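Edge-glued board

From my Household Woods pages, last changed 15 Jan 2018

An edge-glued board (you'll also hear panel, slab or, in my family, "the plank") is a flat piece of timber made by joining narrower planks side by side along their long edges. I've been keeping notes on these for years, and this is the entry people write to me about most, so I've let it get a bit long!

Why join planks at all?

Wide boards from a single tree are dear, and they cup. Wood swells and shrinks across its width as the air gets damper or drier, and a very wide plank will happily turn itself into a shallow gutter over one winter. Join a few narrower ones and the movement is easier to live with. I have a single-plank shelf in my hall, 226 mm wide, that rocks like a boat from September onwards, and I still haven't got round to replacing it.

Names and local habits

Round Grurnusis, where I learned most of this, a board made of only 2 planks is called a Ruchti, and anything with more is just a board. I've never found out where the word comes from. The sawmill at Drerketti used it on its price lists, spelt three different ways, and the folk at Nedance (my nearest timber yard) look at me blankly when I say it.

Woods used

Maple is the one most people picture: pale, hard, close-grained and pleasant to wipe down. Beech is a touch pinker and usually cheaper. Birch is lovely but I find it dents if you so much as frown at it. Oak looks grand but has open pores, so I keep it away from beetroot.

Grain and figure

Grain is the general direction of the fibres, and figure is the pattern you see on the face – people mix these up all the time and I did too for ages. Straight grain gives you quiet lines. Where the tree grew round a knot, or the saw met the rings at a shallow angle, you get waves and swirls instead. I'm very fond of swirls, but they're a pain to plane, as the fibres keep changing direction and tear out.
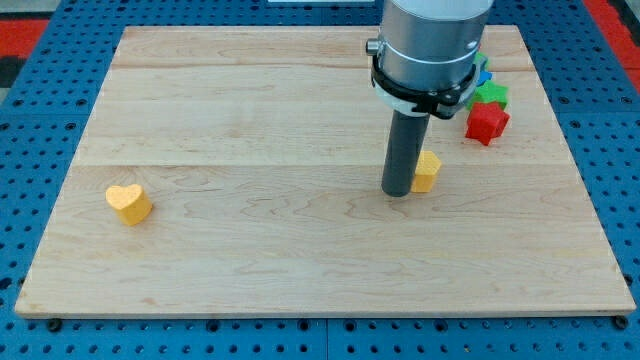

A pale, maple-coloured board on a blue perforated table. The swirling figure is in the broad plank nearest the front.

Seams

A good seam is a thin straight line and no more. Run a fingertip across it and you may feel one plank standing a hair higher than its neighbour. Makers call this a step. It can come from planks slipping in the clamps, or from the two sides drying at different rates later on. A small step can be scraped flat in a few minutes, but do go along the grain and don't lean on the scraper.

Care

Wipe, dry, stand on edge. I oil mine twice a year and leave it overnight before rubbing off the extra. My oldest board is 78 cm long, cost me 89 pence at a jumble sale and has been re-glued once, along the middle seam, with ordinary white wood glue.

See also: Breadboard ends; Cupping; End grain; Scrapers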